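# Chapter 5: Glazing Your First Pots

By now you should have a shelf of bisque-fired cups and bowls. They are hard enough to handle but still porous, and water will slowly seep through the walls. Glaze seals the surface and gives it colour. This chapter covers mixing a glaze from dry powder, dipping, and cleaning up the foot before the second firing.
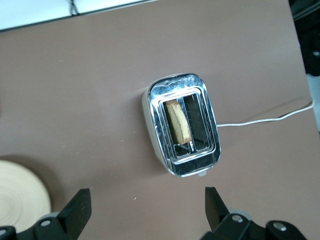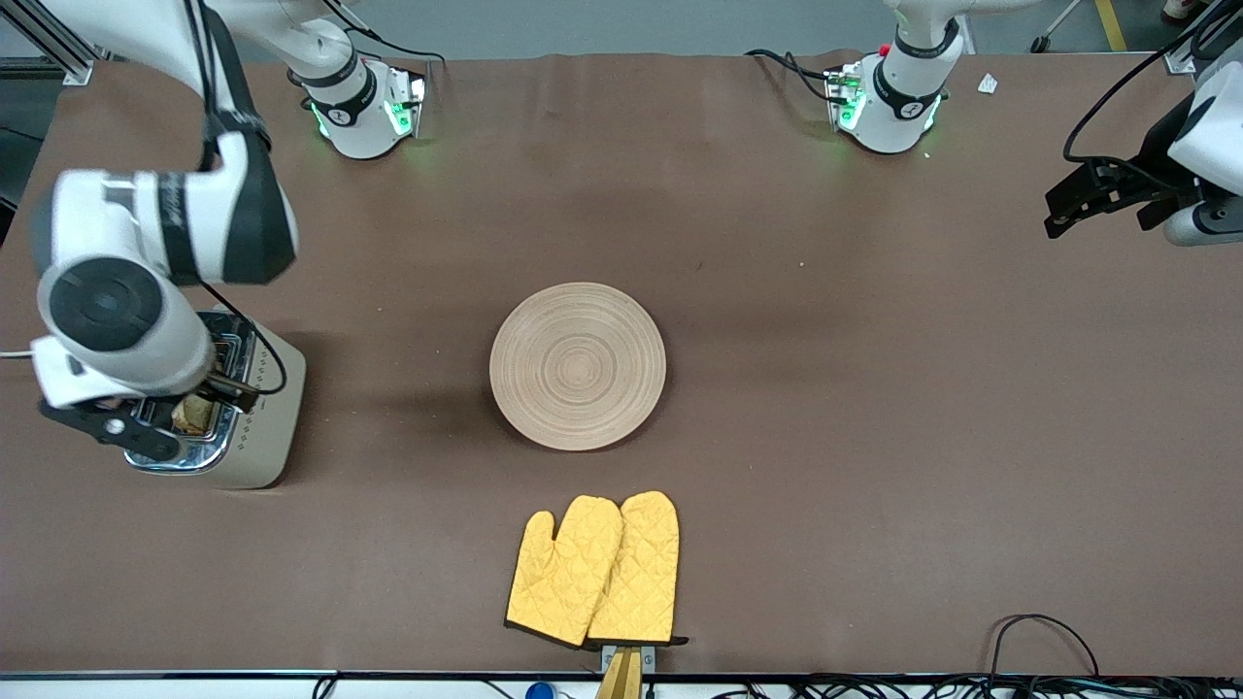
Start with clean ware. Dust and skin oil both stop glaze from sticking, so wipe each pot with a damp sponge and leave it to dry overnight. Handle it by the foot after that.

## 5.1 Mixing

Always add powder to water. Wear a fitted respirator while you weigh and pour, and keep it on until the bucket is wet through. Let the mix soak for an hour, stir, then push it through an 80-mesh sieve twice. It should be as thick as pouring cream.

Laine Kalniņš, who fires at the Skemgate studio, keeps a notebook for each bucket. One of her entries reads: "Plelia white, Monday. Too thin. Took off two cups of water after settling, good on tiles." Write down what you change. A glaze can look much the same in the bucket and come out quite different on the pot.

## 5.2 Test tiles

Make more tiles than you think you'll need – 27 is a fair number for three glazes. Use the same clay as your pots and stand the tiles upright in the kiln, so you can see how far the glaze runs. Mark the back of each one with underglaze pencil.

Dip the top half a second time once the first coat has lost its shine. Leave the bottom centimetre bare.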